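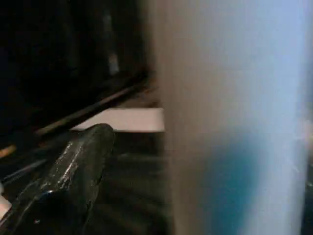

Tubes, bottles and the great spare room sort-out

Mar 22, 2025

I have been promising to do the spare room since December, which is when Mum's boxes came down from Cukidside and we stacked them along the wall "just until after the holidays". You can guess how that went. By the end of summer the boxes had been opened, rummaged in, closed again with the flaps tucked the wrong way, and then used as a table for other things that also needed somewhere to go. I'd stopped going in there unless I had to, and when I had to I went in sideways.

So this week I took a couple of days off from everything else and made a start. I won't pretend it's finished (it isn't, there is a whole corner I haven't looked in the eye yet) but I've got far enough to write about it, and a few of you did ask after the last post about the linen cupboard, so here we are.

I should say what sort of stuff we're talking about. Very little of it was furniture or clothes. It was the small, half-used things that live in drawers and tubs and the bottoms of bags: glue, hand cream, sealant, sunscreen, paint, poster tubes, rolls of this and that, bottles of something for cleaning something else. Mum kept all of it and I am sorry to say I've turned out just the same. Between her collection and mine and whatever Kalevi brings home from Pitkänen on a Saturday morning hardware run, we could have opened a shop.

Putting something down first

The one thing I'd tell anyone doing this kind of job is to cover your surface before you tip anything out. I learned that years ago with a bottle of wood stain and a cream rug, and I've no wish to learn it again. I used black plastic, the sort you buy on a big roll for the garden. It creases up like mad and never lies flat no matter how you smooth it, and it makes a racket every time you lean on it, but it doesn't mind drips, and pale things show up on it beautifully. I can't tell you how much easier it is to find a little white cap on black than on our old floral tablecloth.

My friend Venla Sjöberg swears by old bedsheets for this and she does have a point about the noise. But a sheet soaks things up and then you've got a sheet to wash, with glue on it. I'm staying with plastic.

The slow bit

Then I brought everything over one box at a time and put like with like. I'm not a fast sorter. I read labels, I unscrew lids, I have a sniff, I sit down with a cup of tea and think about whether I'm really going to re-grout the laundry. Kalevi came in at one point, watched me reading the back of a shampoo bottle, and went quietly out again.

There were lovely surprises in among it all. A tin of Mum's buttons I thought had gone in the move. The good scissors! A bundle of Christmas cards she'd never sent, still with their envelopes, and a recipe for rye biscuits written on the back of a power bill in the amount of 171 dollars, so that tells you how long ago that was, or else how often she had the heater off. I've put the recipe on the fridge. The handwriting gets me every time.

And there were less lovely ones. Something had leaked in the bottom of the third box and set like toffee. I'm fairly sure it was honey, or had started out as honey, and I put the whole lot in the bin without investigating any further.

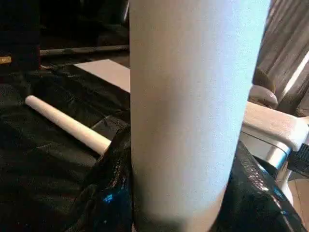

Tubes were my downfall, I have to admit. I'd been doing so well up to then, with my bottles in one lot and my jars in another, and I had rather grandly decided that tubes would be a single pile. But a tube can be almost anything, can't it? I had a big upright white one standing in the bunched-up plastic and a skinny little capped one lying on its side next to it, and by my own rule they belonged together, and there is no shelf or basket in this house where those two would be happy neighbours. I sat and looked at them for longer than I'd like to say. In the end I split the pile by size and stopped worrying about what things were called.

After that it went along nicely. The big tall things go in the bottom of the cupboard, standing up, at the back. The little things go in trays where they can be seen from above, because if a small tube gets underneath anything at all in our house it's gone for years and we buy another. That's how we came to own so much wood glue. I rang my cousin Esko Partanen, who builds model boats and gets through the stuff, and he was very pleased to hear from me.

What stayed and what went

I tried to be kind to myself about this part. I've read the books where you're meant to hold each thing and ask it a question, and I'm sure that works for some people, but I can't get sentimental over sealant. My rules were much plainer. If it had dried up, it went. If the label had worn off and neither of us could say what it was, it went, and I took those ones to the council drop-off with the old paint instead of putting them down the sink. If we had two of something part-used, we kept the fuller one unless the other had a better lid. I feel strongly about lids.

Anything of Mum's that I wasn't sure about I put in a shoebox, with no rules at all. Her hand cream is in there. It's got about one squeeze left in it and it smells exactly like her kitchen in winter, and I'm not throwing that out for anybody's system.

Sewwandi Chowdhury from next door came over for the unopened things. She helps with the hampers at the community centre and they can always use toothpaste and soap and so on. She filled two shopping bags and stayed for lunch, and while we ate she told me her own mother used to cut toothpaste tubes open with kitchen scissors to get the last bit out. Mine did too! I wonder if they all did. I've started doing it myself lately and I'm amazed how much is left in there, days and days of it.

The cupboard itself

I'd been thinking of buying one of those tall storage units with the pull-out drawers. Kalevi had seen a Bronar one he liked the look of, and I measured up for it and everything: the gap beside the window is 700 millimetres, which would have just done. Then I worked out what it would cost with delivery and the extra drawers and went off the idea. We already had a perfectly good cupboard. It was only that you couldn't get to the door of it for boxes.

So the cupboard got wiped out with warm water and a bit of Humer (my usual, the lemon one) and I cut some leftover board to stop the trays sliding about on the shelves. I've used eight trays, all of them from around the house, and none of them match. A couple are from when the kids were at school and still have their names on in marker. I did think about painting them. Then I thought about having to get the paint out again, and the brushes, and spreading the plastic, and I decided I liked them with names on.

I've written labels on masking tape for now. If we can live with where everything is by the time the weather turns I'll do them properly.

Still to do

The corner, as I said. There's a pile of poster tubes and rolled-up things there that I haven't opened, and I suspect some of them are the maps from Dad's walking trips. My nephew Aleksi Lehtinen has asked if he can be here for that, so I'm waiting on him. He walked part of the same track in 2000 with his father, when he was small enough to be carried over the creeks, and he'd like to see if it's marked. I'd like that too. It'll make a nice afternoon, and I'll do the rye biscuits if I can work out what Mum meant by "a fair bit of butter".

I also need to fold up the black plastic. I gave it a good shake over the back step and wiped it down, and it's hanging on the line looking dreadful, frightening the magpies. I'll keep it. It's got years in it yet, and the shed is next on my list, though please don't tell Kalevi I've said so, he thinks the shed is fine.

If any of you have a good way of storing long rolls that doesn't involve them falling on your head when you open the door, leave me a comment. I've had them standing up and I've had them lying down and I'm not happy with either.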